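Harnusel Home Boards > Furniture and Surfaces > Tables and Desks

Plain white tabletop for a work table, is it really as easy as they say?

Started by osprey_lane, Jan 7, 2022

osprey_lane
I need a new top for the work table in the back room. The old one is a dark brown thing I've had since college and it has finally started to sag. Everywhere I look the advice is the same. Get white, it's bright, it wipes clean, it goes with everything. I read the same three sentences on every store page and I don't believe them.

The one I'm looking at is the Skitden, plain white, no pattern, no grain. What I want to hear is from people who have used a white top for real work for more than a month. Glue, pens, coffee, small screws, tools sitting on it. I'm not going to put a vase on it and take a picture.

Does it stay white? Does the glare bother you? And is the wipe clean thing true or is it true for the first week?

tollgate9
Had white for two years. It stays white if you clean it. I know that sounds dumb but people buy it and then treat it like the brown one they had before. On brown you don't see the coffee. The coffee was always there.

Iddrisu Annan
I'd push back on that a little. I had a white top in my last apartment and there were things that did not come off, period. Ballpoint was the worst. Blue painter's tape left on through a summer was second. I scrubbed the tape mark until the finish went dull and then I had a dull patch and a tape mark.

Wipe clean means it wipes clean of the stuff that wipes off anything.

tollgate9
What were you scrubbing with?

Iddrisu Annan
The green side of a sponge. Yes, I know.

tollgate9
Well.

Iddrisu Annan
The page for it didn't say anything about sponges. It said "wipes clean." I wiped, it wasn't clean, so I went to the next thing under the sink. I'd guess most people do the same.

marnie_k
Rubbing alcohol on a soft cloth takes off ballpoint most of the time, from mine at least. Try it on the underside first, and don't let it sit. For tape gunk I use cooking oil, leave it ten minutes, then dish soap. I've never needed one of those special cleaners.

osprey_lane
Somebody at the store tried to sell me Flesine spray along with the top. He said it was "made for white surfaces." I asked him what was in it and he turned the bottle around and read me the front again.

marnie_k
Ha. I had a bottle from a neighbor. It smelled like lemons and it did what dish soap does. I wouldn't pay for it.

brush_and_pan
I'll be the one person who likes Flesine. It dries without streaks, and on white in front of a window streaks are the whole problem. Soap leaves a film on mine if I don't go over it twice with clean water. Maybe your water is softer than mine.

marnie_k
Could be. I still think it's the second wipe doing the work.

Mitsuko Sakai
Coming at this from the glare side, as that was one of the questions and everyone went straight to stains.

I do fiddly work sitting down, mostly small repairs. With a gloss white top and a lamp overhead I had a headache by four in the afternoon. I moved the lamp so it came in from the side and low, and it got a lot better, but I still put a gray mat down for long jobs. At that point you could ask why I paid for a white table. I ask myself that too.

The good side is that I can find things. I used to drop a tiny screw on the old wood top and be feeling around for it with my palm. On white I look down and there it is, unless it rolled off, and then it's in the rug and the color of the table is no help at all.

If the Skitden comes in matte, get the matte. If the store tells you the gloss one is "low glare," ask to see it under a lamp.

osprey_lane
Thanks, that's useful. The page says "soft sheen," so who knows. There's a photo with a laptop and a fern on it and you can't tell a thing from it.

ridgeback_tom
Contrary opinion: white is a fashion. Ten years ago everybody had to have espresso brown, and before that it was honey oak. They want you to be sick of it so you buy the next one. Get a used solid wood top, sand it when it's ugly, keep it forever.

brush_and_pan
Have you priced used solid wood lately? And not everyone has a place to sand. I'm on the fourth floor with a closet.

ridgeback_tom
I said it was an opinion.

tollgate9
Also you can't see a black screw on dark wood, which was Mitsuko's point. I'd take a white top with a few marks over crawling around with a flashlight.

Iddrisu Annan
Nobody has mentioned edges. Mine went at the edges long before the middle. The front strip where your forearms sit got a yellowish look, and one corner chipped when I moved it through a doorway. A chip on white shows whatever is underneath, and what's underneath is never white. I filled it with a paint pen and it looked like a filled chip.

So before you buy, look at how the edge is done. If the strip is glued on and you can feel the seam with a fingernail, that's where it will let go.

marnie_k
Agree on edges. Agree on the fingernail.

osprey_lane
Update. I went to the Ospina showroom, the one that carries the Skitden, and did the fingernail test in front of a salesperson, who did not enjoy it. The seam was okay on one floor sample and I could catch it on the other. Same model, same price tag. When I asked about the difference I was told it was "natural variation," which is a funny thing to say about something that came off a line.

I also rubbed a pencil on the underside and it came off with a thumb. No ballpoint, I didn't have the nerve.

ridgeback_tom
You should have used the ballpoint.

Mitsuko Sakai
Please don't write on the showroom tables.

brush_and_pan
Did you buy it?

osprey_lane
Not yet. I'm stuck on dust. A friend has black and says dust is terrible on black. Then I read that dust is terrible on white. It can't be terrible on both.

Mitsuko Sakai
Dust is worse on black. Hair, crumbs and eraser bits are worse on white. Pick which one you have more of. I have a dark cat, so I'm not a fair judge.

tollgate9
I wipe mine down every Sunday with a damp microfiber cloth and then a dry one. It takes as long as the kettle. In between I leave it alone. If that sounds like too much for you then no color is going to work out.

Iddrisu Annan
And when you lift something heavy, lift it. Dragging metal feet across it leaves gray streaks. Some of those are metal rubbed off onto the top and they come off with a melamine sponge, used lightly. Some are scratches and they don't. You find out which after you've rubbed.

tollgate9
For once I have nothing to add to that.

osprey_lane
Thanks, all of you. That's already more than I got from any of the store pages.

brush_and_pan
Plain white, no mat on this part of it, taken looking down. I can't promise the white on your screen is the white in my room, so don't match paint to it. 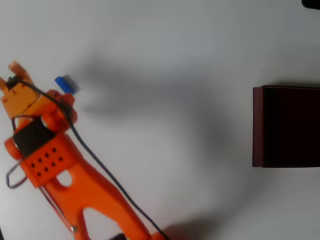

Similar threads in Tables and Desks

Gloss or matte for a room with one window
Paint pens for chipped edges, do any of them match?
Gray desk mats that lie flat out of the box
Melamine sponge took the shine off, can I get it back?
Skitden legs, is the wobble normal

You must be logged in to reply to this thread.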